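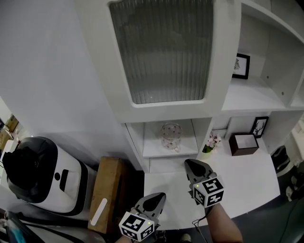 Minutes of the editorial meeting of Gemcombe Press, held at the Tiltow office on 21 February 2019. Matěj Rusnák presided and Teun Verbeke recorded. The minutes of the previous meeting were approved as circulated. Under matters arising, it was agreed that review copies will be kept in the tall white shelving unit, the one with the ribbed glass door, and that staff will sign for any copy removed.

1. Travel and memoir list
Mr. Rusnák reported that the revised manuscript of Winters at Drodon, a memoir of a childhood in a lighthouse keeper's family, has been received. The author has shortened the opening chapters and restored the letters from her grandmother. The meeting accepted the manuscript for publication in September, subject to written permission for the letters. Mr. Verbeke asked that the family tree be moved from the back of the book to the front. Agreed.

2. Print run
A first printing of 3,000 copies was proposed. Mr. Verbeke noted that the last memoir on the list sold 857 copies in its first year and recommended a smaller number. After discussion, the run was set at 2,000, paperback only. The question of a hardcover for libraries was deferred.

3. Cover
Two designs were considered. The meeting preferred the design with the hand-drawn map, but found the lettering of the subtitle too small. The designer will be asked for a corrected proof. The phrase "a true story" is to be removed from the back cover.

4. Jafri translation
The translator of the Jafri essays has requested more time for the notes. An extension was granted. Mr. Rusnák will write to her and confirm that the fee is unchanged.

5. Other business
A request from the Tiltow bookstore for an evening reading was received. Mr. Verbeke will reply once the author's travel plans are known. Submissions of poetry remain closed.

Actions
M. Rusnák: permission for letters; letter to translator.
T. Verbeke: cover proof; reply to bookstore; revised catalog copy.

The meeting was adjourned at 4:40 p.m.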